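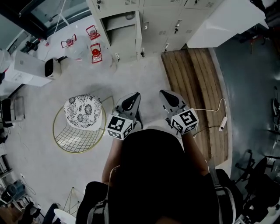

Locker bank, door open, seen from the stool side.

September 25, 2000
Posted by Shaikh, front desk support

Search tickets
Enter number or keyword Go

Ticket 384 — Locker door will not stay shut, shared room at Pelorthorpe
Status: open, waiting on part
Category: furniture and fittings

Reported problem
One door in the gray metal locker bank swings open on its own. The user says it closes with a push, sits flush for a while, and then drifts out again. Locker is number 107. The user has moved everything out of it for now and is keeping a bag on the metal shelving instead. No damage reported to the door next to it.

First reply
Asked the user to check three things: whether the shelf inside was pushed fully back, whether the handle turned all the way, and whether anything had been hung over the top of the door. Shelf was back. Handle turns but feels slack at the end. Nothing hung on the door.

Visit 1
Went in before opening. Compartment was empty with the shelf in place, as the user said. Closed the door ten times. It held six times and let go four times. When it let go it took between a few seconds and a couple of minutes.

Put a level on top of the bank. It leans forward slightly, more at the end nearest the white table. The concrete is not perfectly flat there. Shimmed both front feet with 3 mm packers and rechecked. Level is good now. Door held nine times out of ten, so the lean was part of it but not all of it.

Took the handle off. The latch tongue is worn on the lower corner and only catches by a small amount. The strike on the frame is fine. Compared with locker 123, which has the same latch and closes properly. The tongue on that one still has a square corner.

Tried bending the strike out a little to meet the worn tongue. This made the door hard to close and scraped the paint, so I bent it back. Please don't try this again on the other doors.

Part
Latch and handle set, Samine pattern, short tongue. Ordered one from Prikico. They first offered the long tongue version, which will not fit this bank (it hits the back of the frame). If you are reordering, say short tongue and give them the hole spacing. We had the same mix-up in May with a different door.

Until the part comes
Leave 107 empty. Tape over the latch works for an hour or two and then peels, so don't bother with it. The open door sticks out into the path between the lockers and the edge of the wooden platform, and people stepping down from the planks may not be looking that way. Push it closed when you go past.

The round stool with the black flower pattern on the cushion should not be used to prop the door. It slides on the concrete and the wire legs mark the paint.

Update
User asked if they can have a different locker permanently. Fine by me — 123 is free and the key is at the desk. Changed the list. Ticket stays open for the latch.

Also noted on the visit, not part of this ticket: two of the small handles further along are loose. Tightened both. If they loosen again, open a new ticket and give the locker number.

Next action: fit latch, close door twenty times, remove packers only if the bank gets moved.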